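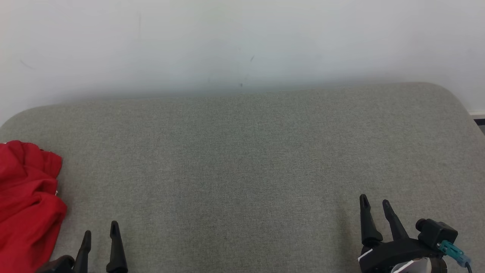

Pleromach Laboratory, Manipulation and Handling Group

Sorkine Cloth Set: Data Card

The Sorkine set supports the comparison of two-finger grippers on soft goods. It contains 2,406 episodes recorded on a bimanual station with a grey fabric-covered work surface. Each gripper is black, and a small camera is mounted on the housing of the right unit. Red cloths are used so that fabric and table separate readily by colour.

Finger sets compared: Hadgu (standard) and Puler (narrow tip). Controller settings were held constant across both.

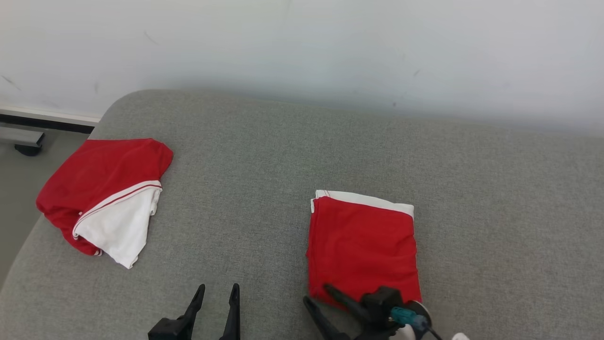
Prepared by Harriet Holloway and Poul Nørgaard

Of the total, 2,000 episodes are designated for training and 395 for evaluation. The remaining 11 are calibration runs and should be excluded from scoring. Folded and bunched cloths are labelled separately.

Known limitations: one table height, one wall colour, fixed lighting. Enquiries regarding licence terms should be directed to Ada Lombardi.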